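## 3. Household linens and the replacement interval

The survey covered bed sheets, pillowcases, towels and table linen in everyday use. Curtains and upholstery were left out, as most households could not say when these had been bought.
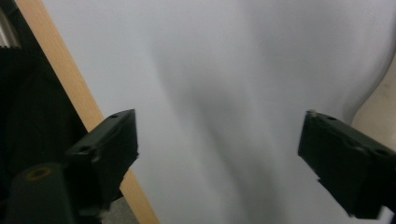 **Figure 3.** Pale gray-white fabric.

### 3.1 Sample

Forms were sent to about 2,000 households in the towns of Orow, Skitow and Tam. Each household was asked to list every linen item in use, the year it was acquired, how often it was washed, and whether it had been bought, inherited or received as a gift. After incomplete entries were removed, 3,189 items remained. Orow returned the most forms and Tam the fewest. The Tam forms were on the whole filled in with more care, and many had notes in the margins about repairs.

Items with no known year of acquisition were kept if the respondent could place them before or after a move, a marriage or the birth of a child. These were coded to the nearest year. The same rule was used in our earlier work on kitchen textiles in Berkberg, so the two sets of results can be compared.

### 3.2 White and near-white items

White, off-white and pale gray pieces were treated as one color group. We first tried to keep them apart, but respondents did not use the words in the same way. A sheet listed as "white" on one form would be called "gray" or "natural" on another, and members of the same household sometimes disagreed. Figure 3 shows a shade that falls within the combined group.

Pale items were replaced sooner than dark or patterned ones in Orow and Skitow. The reason given most often was a change in color, followed by stains. Thinning and tears came third. In Tam the order was reversed, and thinning was the leading reason. Tam households also reported more mending and were more likely to cut worn sheets down into pillowcases or cleaning cloths. An item that had been cut down was counted as replaced in its first use and was not entered again.

### 3.3 Washing temperature

We expected hot washing to go with shorter use. The link was weak. Households that washed hot also tended to own more sheets and to rotate them, so each piece was washed less often over the year. When the number of sets owned was taken into account, hot washing was tied to earlier replacement for towels but made little difference for sheets.

Line drying was common in all three towns in July and much less so in winter. The form asked only for the usual method, and 64 respondents wrote in that they had no usual method. These were left out of the drying comparison and kept in all others.

### 3.4 Inherited linen

Inherited pieces were used longest and washed least. Many were tablecloths brought out only for holidays. They are reported separately in the next section, where storage is also discussed.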